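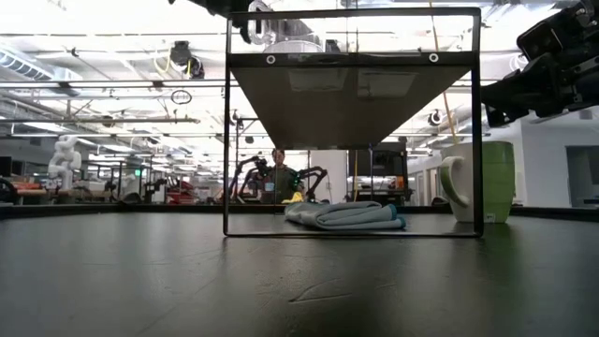

May 2, 2021

Sourdough rye, Fandidau starter, batch 14. Writing this up while the last loaf cools, because the notes on batch 13 were done from memory a week afterward and are useless. They say "good crumb, do same again." Same as what, they don't say.

Aim for this round: find out whether the sourness comes from the starter or from how long I leave the sponge. The received wisdom in the shop is that the Fandidau is a sour starter and the Mellor is a mild one, and that this is simply their nature, like cats. I have my doubts. The Fandidau always gets used by people who go home and leave it overnight. The Mellor gets used by people who come in early.

Setup. Two sponges from the same bag of Conier medium rye, same water, same bucket of salt. Both kept at 78 degrees in the proofing box. First one Fandidau, second one Mellor. Both were fed twice the day before so neither could claim neglect. Equal weights of flour and water, starter at one-fifth of the flour. Five hours on the sponge, then mixed with the rest of the flour and the salt.

The proofing box says 78 and I have decided to believe it. The old probe thermometer disagrees by 2 degrees, but the old probe thermometer also once told me the walk-in was at body temperature. If anybody wants to settle this, a glass of ice water and ten minutes would do it. The ice machine is right there. I walked past it all day.

Sponge notes. Fandidau domed at four hours and was starting to sink in the middle at five. Mellor was still climbing at five, smelled like apples and a little like wet cardboard (in a good way, if you have worked with rye for a while). So already the test is crooked. Equal time is a different thing from equal ripeness, and I had written "equal" on both tubs with great confidence. Should have seen that coming. Next round I pull each one when it domes, whatever the clock says, and write down the clock.

Mixing. Rye dough is mortar and does not care about your technique. Wet hands, wet scraper, into the tins. Both tins got the same weight. I smoothed the tops with the back of a spoon and dusted them. The Mellor loaf had a finger dent at one end which I filled in, so ignore anything odd at that end.

Final proof. Fandidau showed pinholes through the flour at 55 minutes and went into the oven. Mellor took nearly 14 minutes longer. The oven was very hot to start and then dropped after the first quarter hour, as usual. The left side runs hotter, also as usual. I rotated the tins once, and then could not remember whether I had, so possibly twice, in which case not at all.

Results so far. Fandidau has cracks across the top, a nice dark crust and slightly flat shoulders, so it probably wanted to go in sooner. Mellor is taller, with one big split down the side, where it probably wanted to wait. Can't say anything about the taste yet. Rye cut on the day is gum, and whoever cut into batch 12 on the day knows what happened to the slicer.

Flour. The Conier bag is finer than the last lot and drinks less. The sponge was looser than I like at the same water. I have not corrected for this. If the next bag is coarse again, please write the lot number on the wall sheet, and please write it in something other than the green marker, which wipes off with the first damp cloth.

The Wotance mixer is making the noise again. It's a low grinding on speed 2 that goes away on speed 1, so everything today was mixed on speed 1. I reported it last time and was asked to describe the noise. I described it. I was asked if I could record it. It stopped — naturally — and started again once my phone was back in the locker.

To do, batch 15:
Pull each sponge at dome and log the time.
Check the box against ice water.
Swap sides in the oven and write it down AT THE TIME.
Same flour lot if there is enough left. There is a little over 5 pounds, so one small round, no spares.
Let the Mellor sit out overnight for once and see if it turns sour like its cousin.

Tasting tomorrow, blind, loaves marked on the bottom. Please leave the heels alone until then.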